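Silluvent 3 brings network distance to its mapping tools

Gindell has released version 3 of Silluvent, its desktop program for map analysis. The main change is that distances between places can now be measured along roads and paths, and no longer only in a straight line. The new version is available for download since July, and users with a valid license do not pay for the update.

In the older versions, a tool such as Nearest Facility or Service Area always drew a straight line between two points. This is fast to calculate, but it gives strange results where there is a river, a railroad or a steep hill. A clinic on the other bank can look very close on the map, while the people who live there must walk a long way to the bridge.

Mercy Odera, who leads the development of the analysis tools at Gindell, said that users had asked for this change for years. "We had the road layer in the program already, but the tools did not look at it," she said. "Now they do. You choose the layer, you choose the field with the travel cost, and the tool does the same work as before."

The travel cost can be a length, a time, or any other number that is stored with the road segments. If the field is empty for a segment, the tool uses the length and writes a warning in the message window. One-way streets are respected when the layer has a direction field. Turn restrictions are not supported in this version.

The update was tested in Kioko, where the county planning office uses Silluvent to decide where water points should be repaired first. The office worked with 166 water points and ran the same analysis by both methods. Wafula Ondieki, a planner at the office, said the list of priorities came out in a different order, especially in the north of the county, where there are few crossings over the river.

"With the straight line we had two villages at the bottom of the list," said Ondieki. "With the roads they are near the top. Our field staff told us this before, but we could not show it on a map." He added that the office will still compare the result with reports from the field before it decides anything, and that the footpaths in the county are not completely mapped yet.

Old projects can be opened in the new version without conversion. When a project contains one of the changed tools, it keeps the straight-line setting until the user selects something else, so that the old results can be repeated. Models and scripts also keep working, but there is one exception. The output of Service Area has a new column called COST_TYPE, and it is placed before the cost value. Scripts that read the columns by position and not by name must be corrected.

The calculation takes longer than before, and Gindell does not hide this. For large road layers the company recommends to build a network index first. The index is saved next to the layer and must be built again only when the roads are edited. On a computer with little memory it is better to clip the road layer to the study area, with a margin of a few kilometers – without the margin, routes that leave the area for a short part are lost.

The release also contains smaller changes. The legend editor can now sort classes by hand. The attribute table remembers the column widths when it is closed. A mistake in the import of text files, where coordinates with a decimal comma were read as two separate values, has been corrected. The Hot Spot tool reports its p-values in the result layer as well as in the message window, and the help page for this tool was written again with more examples.

Users of Gulent, the free add-on for drawing flow maps, should wait a little before they update. The present version of Gulent starts in Silluvent 3, but it cannot read the new cost column, and it stops with an error when more than 300 flow lines are drawn. Mwangi Kombo, who maintains the add-on, wrote on the user forum that a corrected version is almost ready. Until then it is possible to install both versions of Silluvent on the same computer, in different folders.

The manual has a new chapter on network distance, with a small practice dataset and the steps for preparing a road layer. Nafula Lyimo, who wrote the chapter, advises new users to begin with the topology check. Many road layers contain lines that look connected on the screen but do not share an end point, and in this case the tool finds no route at all. The check marks these places in the map, and most of them can be closed with the Snap command.

Gindell will show the new functions in an online session, which is free and open also to people without a license. The session will be recorded, and the link will be sent to all who sign up. Questions can be sent before the session through the user forum, and Odera and Lyimo will answer them at the end – as far as the time allows. Support for version 2 continues, but it will receive only corrections and no new tools.
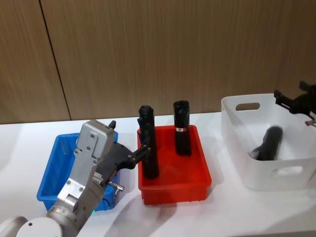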